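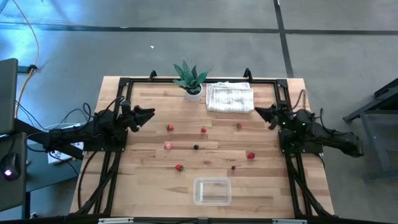
berry task, start pose, both arms

grundwood_rok
30 episodes in since lunch. Plan is 800 by end of September. Fruit goes in the clear box, either arm. Do I keep the plant and the towel on the table or clear them off??

c_imai
Keep. You want clutter. Move them every 2 episodes tho, or the policy just learns where the plant is

KBaert
disagree. Get 70 clean ones first, train, see if it grasps at all. Then mess it up

c_imai
did that at Funetti. Wasted a week, retrained evrything

KBaert
your grippers were bad, not the data

ilir_m
what about the pale one? Mine kept skipping light strawberries, had to add loads of them. Also scatter by hand, no neat rows

grundwood_rok
ok mixing pale ones in. Leaving plant + towel, shuffling. Kristof I'll hold back 70 w/o clutter so we can compare

KBaert
fine. post the loss curves

c_imai
and sucess rate pls, loss tells you nothing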